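Search the newsletter
Search
Enter keyword

We use cookies to remember your settings. Accept | Manage

The Back Row

Last month I asked what you all do with the small stuff that ends up on a work table, and my inbox filled right up (2,073 of you get this newsletter now, hello!). Most of you are pilers. I was a piler too, until about half my pens went missing in November and I found them in a shoe.

So I've become a back-row person. Everything small goes in a line along the far side of the table, and the middle is for the paper I'm working on. I stole the idea from the Garba craft room, where the tables are 60 inches long and people still manage to fill them, and I've been preaching it to my sister ever since. She has a Grosura sewing table with 92 bobbins on it. She isn't listening.

A few things I've picked up along the way. Bowls go on the end, with the handle where you can grab it. Tall things in cups are fine in the middle of the row, but go easy, two or three to a cup! I had one so full that it tipped over whenever I pulled out the scissors. And please get yourself a flat tray. I resisted for ages (one more thing to dust) and now I'd give up the bowl first. Clips, stamps, the earrings I take off when the phone rings, all of it lands there.

Color helps me too. If the cup is red I look for the red thing, and I don't have to think about it before coffee.
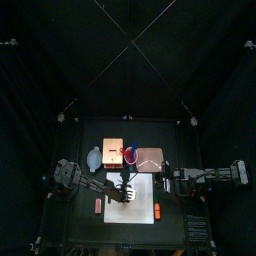 Words: Sofia Lobo | Wiltard Home Notes

Pale blue bowl, peachy copper box with the slot in the top, red cup, pinkish tray with a white zigzag across it: I could look at that row all day. The white sheet gets the space in front, and against a black tabletop you'd have a hard time losing it.

Next month is drawers. Send me your worst one, and tell me what's at the very back of it. Mine has a key in it that fits nothing in my house.

Contact us | © Wiltard Home Notes | Back to top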